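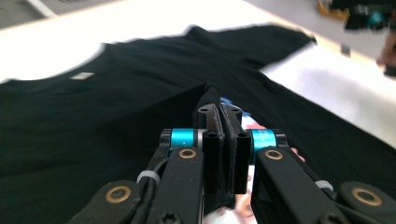
Budgeting for grippers: buy two good ones or five cheap ones?
Forum > Small Lab Purchasing > End effectors

foldingmoney
Posted 9:40 am
We have money until the end of July and then we don't. The work is clothes on a table, mostly T-shirts: pinch, lift, fold, repeat until morale improves. Hetell quoted me $1,827 per hand-held unit with jaws, cable and calibration. Grurex will do a kit for a lot less, but you assemble it yourself and the manual is a drawing of a screw.

Do I get two Hetells or five Grurex kits? Two people will be using them most days, a third when classes let up.

brassbushing
Posted 10:02 am
Two Hetells. We bought kits once. I spent 13 evenings putting them together and each one closed at a slightly different angle, so every shirt got its own personal interpretation of a pinch. Your time goes on the budget too, even if your boss thinks it comes out of the tap.

lint_trap
Posted 10:15 am
Disagree. Two units means zero spares. One pivot goes sloppy, half your program is in the mail. With five kits you have three on the bench and two to rob for parts. We've run Grurex for over a year on towels and knits and the joints are fine if you check the screws.

brassbushing
Posted 10:21 am
"Fine if you check the screws" is what people say about boats.

lint_trap
Posted 10:24 am
I also own a boat.

foldingmoney
Posted 11:10 am
OK, but does anybody have an opinion on jaws? I can get flat faces or the ribbed rubber ones. Ribbed is extra from both.

quietservo
Posted 11:32 am
Flat for T-shirts. You want to take a small fold of cloth and have it stand up between the tips without hauling half the shirt along. Ribbed is nice for denim and useless for jersey, in my experience. Spend the difference on cable ties and spare cable. Cable is what dies first: it snags on a sleeve or a table corner. Tie it down along the arm and leave slack at the joint.

Something else for the list: a white table and dark shirts, or the other way around. We bought a black table because it looked serious, then bought 15 black shirts because they were on sale. Finding a collar took a flashlight.

lint_trap
Posted 11:40 am
Seconding the shirts line. Budget for shirts! Everyone forgets them. Buy a few colors, some with big prints, some plain, and wash them before you start or they fold like cardboard. We go through 31 a quarter between stretching, stains and theft. Theft is me.

baggage_claim
Posted 1:05 pm
Has anyone priced the Skuto rental? They do month to month and swap a dead unit for a live one. Baloch resells it over here with a deposit that made me sit down, but you get the deposit back.

brassbushing
Posted 1:18 pm
Rented from Baloch last year. The swap was quick and the deposit took nearly a semester to come home. If foldingmoney's funds vanish in July, a refund in the fall lands in some other department's coffee budget. Ask your accounts office first.

foldingmoney
Posted 2:26 pm
Asked. The refund would go to "general." General has never given anything back to anybody.

So now I'm at one Hetell and two Grurex kits. The good one for whoever's doing the careful work, the kits for bulk. Flat jaws on all of them.

quietservo
Posted 2:41 pm
Mixing models means two sets of calibration files and two sets of spares. Pick one. I don't even care which.

lint_trap
Posted 2:44 pm
Grurex.

brassbushing
Posted 2:45 pm
Hetell.

foldingmoney
Posted 3:30 pm
Very helpful, thanks. Sending Hetell an email to see if they'll knock something off for two and throw in a spare cable. If they won't, lint_trap can come over and check my screws.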